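Subject: Re: [sorting-floor] Benches, baskets and the new arms

September 5, 2023

Replying to the message from the Vurkine site, quoted in part:

> We have been told our returns benches go over to the Prernix arms in December. Two arms for the first line, more later if the numbers hold. The briefing was mostly about throughput. Nothing was said about who does the recording, how long it takes, or what happens to the people on the benches while it goes on. Nasrallah went through this before us. Can anyone there say what changed in the actual job? Also, do the wire baskets stay?

I work on returns at Nasrallah and have done the recording shifts from the start, so I will answer what I can.

The job splits in two. Part of the team carries on sorting by hand as before. The rest spend a share of each shift with the hand-held grippers, doing the same picks over and over so the arms have something to learn from. Our target is 200 picks per person per shift. My best is 241 and I would not want to do that every day. It is harder on the wrist than sorting, because you are holding the weight of the tool as well as the item. Ask for the wrist breaks to be written into the rota before you start. Ours were added later, after complaints, and they are still the first thing to go when we are short of people.

The baskets stay. We use the black mesh ones, and one goes on the far half of the bench. You work with the fingers wide open on the way in and close them late. New people tend to close too early and knock the item along the bench.

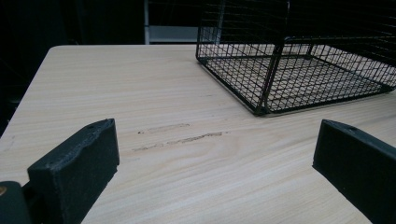 *Recording bench from the gripper side, basket at the back.*

The marks on the wood are worth raising with whoever looks after your benches. We had a long argument over whether a scuffed top should be swapped. The answer we got was to leave it alone, and to wipe it down at the start of the shift and not in the middle of a run. Get that decided early, in writing, or each shift will do something different.

On pay, recording counts as the same grade as sorting. Several of us think it should be higher, as we are in effect training the thing, and the branch has put that in as a claim — no reply yet. No jobs have gone on our floor so far. Two posts were left unfilled when people moved on, and I would expect the same at Vurkine, so ask about vacancies as well as redundancies.

What has changed most is the talk. On the old benches you could chat all shift. With the gripper you have to watch your hands, and the 100 picks before break are done more or less in silence. Some people like that. I don't.

If anyone from Tanolus is still on this list, I would like to know whether your recording shifts ended once the arms were running. We were told ours would and they have not.

I can send our rota to anyone who wants it. Reply to me off list, please, as it has shift patterns on it.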